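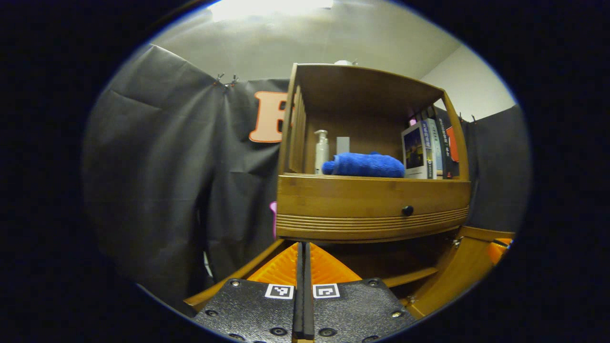
The orange gripper at the shelf, with the towel and the books in the upper compartment. June open day at Dronska.

What I Learned From Watching a Towel

I went to the Dronska open day in June expecting to be annoyed, and I was, though for different reasons than the ones I had packed for the trip.

The invitation promised "a morning with the home of tomorrow." The home of tomorrow was a small shelf unit in front of a dark gray curtain. It had a drawer with a round knob, a pump bottle, a folded blue towel and a few books standing up against the side. I own a shelf a lot like it. Mine has more dust on it and a phone charger that doesn't fit anything.

The work at hand was tidying. A person holds a gripper, which is the thing in orange and black with two square markers facing each other across the gap, and uses it to do what a hand would do. Pick up the towel. Put the towel back. Open the drawer, close the drawer. The recordings are then used to teach a robot arm to do the same, and the arm was the second half of the morning, in the next room, after coffee.

I want to be fair about the first half, which I liked. The operators were good at it. Try picking up a folded towel with two flat plates and no thumb and you will find out how much your fingers have been doing for you all these years. One of them let visitors have a turn. I crushed the fold, dropped the whole thing and was told kindly that everybody does. There was a line of children waiting who did much better than I did.

Then came the talk. The company says its household program, which it calls Zenumico, has collected 617 hours of this kind of handling. The number was on a slide, in very large type, and the room made the noise that rooms make at large type. I wrote it down and next to it wrote "of what?" I still don't have a good answer. Hours at how many shelves? How many kinds of towel? If most of those hours were spent in front of the same curtain under the same bright ceiling light, then what has been learned is that curtain and that light, plus a towel. I asked. The reply was that variety is "a priority for the next phase." I have worked in enough offices to know what the next phase is. It's where things go when they haven't been done.

The arm itself got 14 tries at putting away a towel while we watched. I counted 5 that I would have accepted from a ten-year-old. A few others ended with the towel on the shelf in some form, and the presenter counted those too, so his score was a good deal better than mine. We were both looking at the same towel. This is my main complaint about demonstrations of this kind, and it applies to a lot of companies besides Dronska. The host decides what counts as done, usually out loud and half a second before you've made up your own mind.

There was clapping after each one. I clapped too. It's hard not to when a machine has been trying for a minute and a half and finally lets go of something in more or less the right place. You feel for it the way you feel for a kid at a piano recital. But I don't pay the kid at the recital, and I'm not being asked to put him in my mother's apartment.

And that is where the talk went next, to care for older people. It always goes there. A slide showed a sunny kitchen and a smiling woman with white hair, and we were told that Vachon, a chain of assisted living homes, had agreed to a trial. No start date, no word on how many homes. I looked after my mother for four years, and I can tell you that towels were a very small part of it. The towels were the easy part. The hard part was the pills she hid, and the stairs, and the nights when she didn't know which house she was in. If somebody had given me a machine that could put a towel on a shelf one time in three I would have thanked them and put it in the garage.

I know the answer to this, because I got it from a young engineer by the coffee urn. You have to start somewhere, she said, and a towel is a soft thing that never has the same shape twice, so it's a harder problem than it looks. Fine. I believe her. She was the most convincing person in the building, and she was also the only one who used the word "harder." If she had given the talk I might have come home in a better mood. She told me the books give them trouble as well - thin spines, standing close together - and that the drawer was doing better than anything else. None of that was on a slide.

My quarrel is with the distance between what she said and what the slides said. In her version, patient people are finding out bit by bit how difficult ordinary housework is. In the other, 122 of us in folding chairs had been let in early on something nearly finished. (I got the head count from the sign-in sheet. I was near the bottom.) The second version is the one that ends up in a budget. Somewhere a county office or a home operator will hear it and decide it can do with fewer aides next year, and the aides will be gone well before the arm can manage a pillowcase.

Vikovo went through a smaller version of this with the delivery carts a few years back. They were going to cover the whole town. We got one route, then half a route, and then a fenced lot behind the bus garage with carts in it. The pharmacy had already let its two drivers go by then, and it took most of a winter to hire anyone back.

So here is what I'd ask for at the next open day. Move the shelf. Put it by a window, at lunchtime, with the sun on it. Let somebody in the audience bring a towel from home - a big one, a bad one, one with a hole. Say before each try what will count as a success, and write the score on a board where all of us can see it, misses included. It would make for a worse show, and I would stay to the end of it.

I did ask whether they'd consider it. The presenter said it was a great idea and gave me a tote bag.

Related
- The carts behind the bus garage, revisited
- What an aide does between 6 and 9 in the morning
- Letters: readers on the library's self-checkout
- Why I still fold my own shirts

Contact the opinion desk | Copyright, all rights reserved | Back to top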